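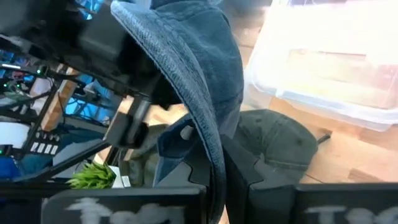

Denim cap in the grip of the Rornik two-arm kit.

We've been wanting a bench kit that can handle soft goods for ages, and the Rornik is the one we keep coming back to! Two arms, a two-fingered gripper on each, and a rail frame that goes around the table (so you keep your own tabletop). Caps are our favorite job to give it. A brim is stiff, a crown flops, and the fingers have to cope with both. 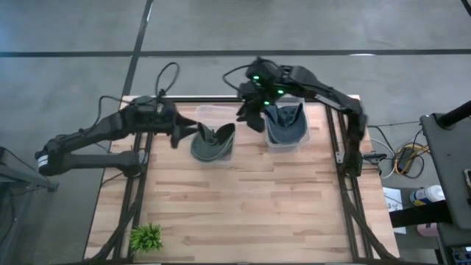
Page last changed: July

Sorting into bins is the first routine in the box. Put two clear bins within reach of both arms and you can start with a cap for each. Viorica Surdu wrote the starter routines, 19 of them, and they're a pleasure to read through. Marijke Hoekstra ran the sorting one over 3,000 times on our Lindimness bench and still likes it.

The kit lists at 3,958 with both arms, rails, clamps and cables. Spare finger pairs are 35. Bins and caps are up to you.
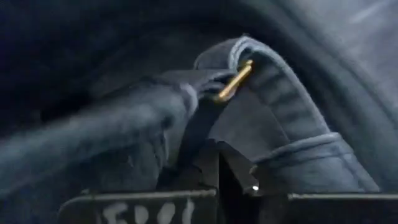
Can I use it on darker fabrics?
Dark fabrics are fine, but add a lamp if your room is dim. The wrist cameras do much better with even light, and navy on navy is the hardest mix we've tried.

Setup notes are by Usa Boonyarit, who also answers fit questions for odd table sizes. Send her the width and depth before you order rails.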